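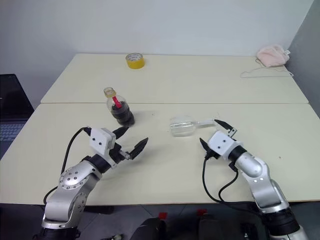

By Husetau Communications Office
August 27, 2022

HUSETAU EXPANDS CONTAINER SORTING PROGRAM TO 18 COMMUNITY SITES

Husetau today announced the expansion of its household container sorting program, which will operate from 18 neighbourhood sites beginning in March. The program accepts clear plastic bottles, jars and mixed-material containers that residents have had difficulty placing in regular kerbside collection.

Under the expanded program, each site will be furnished with pale cream rectangular tables, set end to end or pushed together to form a single sorting surface. Light-coloured tops were selected following feedback from site staff, who reported that transparent plastic is easily overlooked on dark benches.

Containers will be sorted by hand into two streams. Plain bottles, such as a clear bottle with a rounded body and a narrow neck, will be laid on their side and directed to the first stream. Items combining several parts or colours, including upright containers with a dark base, a clear upper section and a separate cap, will be set aside for the second stream. Any object remaining inside a container must be removed before the container is accepted.

The program was piloted over 26 weeks at the Tornitix depot, where 378 households registered to take part. Findings from the pilot led to a number of changes, including longer opening hours, revised labelling on collection tubs and a simpler drop-off form.

"Residents told us they were willing to sort at home but were uncertain about containers made of more than one material," a Husetau spokesperson said. "The revised guidelines address those items directly."

Transport between sites will be provided by Dekker. Gadix will supply collection tubs and replacement table sections under a 2-year agreement.

Residents are asked to rinse all containers and to leave caps attached unless advised otherwise by site staff. Glass, aerosol cans and containers that have held motor oil or garden chemicals will not be accepted.

Registration forms and a list of participating sites are available from the Husetau front counter during business hours.

Media enquiries: Husetau Communications Office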